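Sorting out the big table

May 14, 2022

So the big table finally got some attention. I've been moaning about it on here since February, when I bought a stack of little boxes from Plikmont and then put them down on top of everything else, and I think I'd simply stopped seeing the mess. Cables, packing card, bits of paper I was sure I'd need again.

My one rule this time was no new plastic. I'd been eyeing up a drawer set from Kakholm, all very smart, but it was 187 and I could think of nicer things to do with the money. Cardboard is perfectly fine for sorting small stuff! Long slots suit pens and rulers, square compartments suit everything that rolls, and if you go off it after a year it can go out with the recycling.

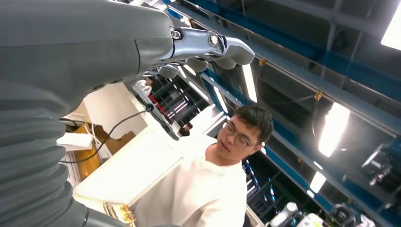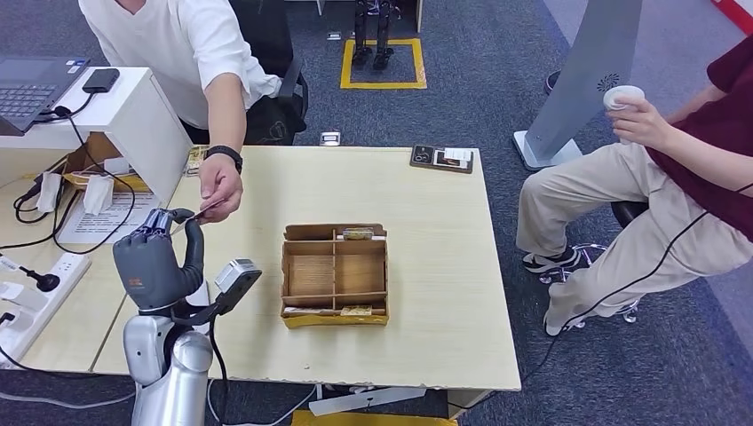

White T-shirt in both, and the cardboard tray with its compartments is on the table in the second one.

The cables are still winning, I'm afraid. I did start labelling them with paper tags (a pack of 32, and I've got through almost all of them) but it's slow going, and I keep wandering off to make tea. I'd like to get a proper cable box next — the Flasuvano one looks sturdy, though I can't work out from the website whether a big power strip would fit inside. If you've got one, please measure it for me!

The flattened cardboard stays, before anyone tells me off. I use it for dividers and for lining drawers, and it tucks away in a cubby without bothering a soul. Next job is the shelf by the door, where I keep the Guerra tins.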